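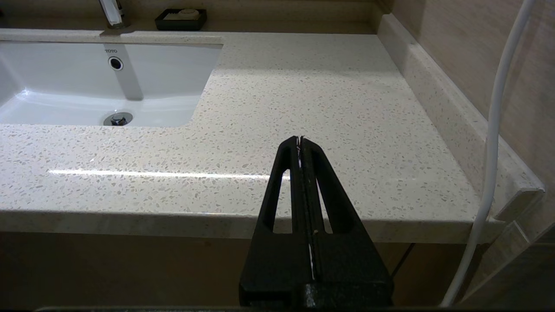
I have been waiting since April to write this post, because that was when the first loaf of the sourdough rye came out the way I wanted it, and I promised myself I'd bake it three times before I said anything. Well, I've baked it three times! It's a good bread and I'm so happy with it.

Some background for new readers. I got into rye through Angharad Wogan, who ran the Saturday-style market stall in Preltport back when I lived over the hardware store there. Her rye was dark and sour and a little sticky in the middle, and she sold it by the half loaf wrapped in brown paper. When I moved away I started trying to copy it, and I have been getting it wrong ever since (gummy, flat, sour enough to make my eyes water, once all three together). I wrote to her this winter and she wrote back with two whole pages — handwritten, with arrows — and it changed everything I was doing.

The biggest thing was the water. I had been treating rye like wheat, wanting something I could shape with my hands, and adding flour every time it stuck to me. Angharad's dough is closer to wet cement. You scrape it into the tin with a spoon, smooth the top with a damp spatula, and leave it alone. No kneading at all! My shoulders are thrilled.

The second thing was waiting to cut it. She says a full day, wrapped in a cotton cloth. I lasted until ten at night the first time and the knife came out covered in paste. The next one I left the whole day, and the slices were thin and clean and tasted like a different bread.

I also switched flour. The coarse rye I get now comes from a little mill called Drileck, and it smells like hay and pepper when you open the bag. My neighbor Iraklis Bakalis splits a sack with me, though he mostly makes crackers with his half. Those crackers are wonderful, by the way, with caraway and a lot of salt, and I'm working on him to let me share the recipe.

So here's how a bake goes for me now. In the evening I mix the starter with half the rye and enough warm water to make a thick paste, cover the bowl, and go to bed. By morning it's puffy and cracked across the top and smells like apples. In goes the rest of the flour, the salt, a spoonful of molasses and more water, and then it goes straight into a greased tin. When it has risen almost to the rim and little pinholes start showing on the surface, it's ready for the oven — hot for the first stretch, then turned down low until the crust is very dark. Go darker than you think. I pulled mine too early for years.

I like it best with cold butter and radishes, or toasted hard with a fried egg. It's also great with pickled herring, if you're a herring household. We are half a herring household.
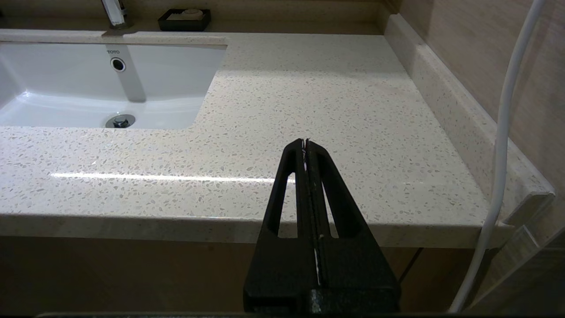
A few things you asked about

Several of you wanted to know if this works with a brand-new starter. Give it a couple of weeks of regular feeding first. Rye starters get going fast, but a young one won't have much flavor yet.

Can you freeze it? Yes! Slice it first and put paper between the slices, then toast straight from the freezer.

And for whoever wanted to add seeds: soak them overnight, drain them well, and stir them in with the second batch of flour. Sunflower is my favorite so far, and I have a pumpkin seed version planned for next time.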